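Fraser updates care label guidance for blended fabrics

9 Oct 2017

Textile testing firm Fraser has revised its guidance on care labels for cotton and polyester blends, following a review of wash results from its Skemovlow laboratory. The new text applies to garments submitted for testing from January. Labels already approved remain valid until the fabric or its supplier changes.

The review covered 102 garments, each washed and dried under the conditions printed on its label. Shrinkage was measured along the length and the width, and colour change was graded against an unwashed sample from the same roll. Most garments stayed within the limits set by the brands. The largest differences were found in knitted items labelled as suitable for tumble drying, where the length changed more than the width.

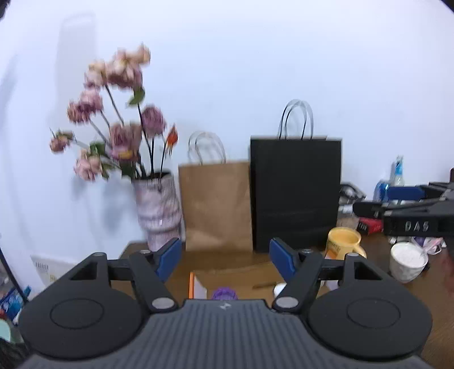

2 min read

Under the revised guidance, a tumble drying symbol on a knitted blend must be supported by results from 3 full wash and dry cycles. The earlier version accepted a single cycle. Woven blends are not affected by this change, although Fraser advises makers to run the longer test where a fabric has been brushed or given a soft finish.

Karine Grewal, who leads textile testing at the firm, said single-cycle results were a poor guide for knits. "A fabric can relax in the first wash and keep moving in the next," she said. "The label has to hold for the life of the garment – or at least for a fair part of it."

Clothing maker Diltent said it would retest part of its spring range before the change takes effect. Tanner Gosselin, its technical manager, said the extra cycles would add two days to each approval. He expects some jersey tops to move to a line drying symbol.

The guidance also sets a minimum print size for fibre content and asks that washing symbols appear in a fixed order. Zindine, which prints woven and satin labels, has issued new templates to its customers. Old templates can be used until stocks run out.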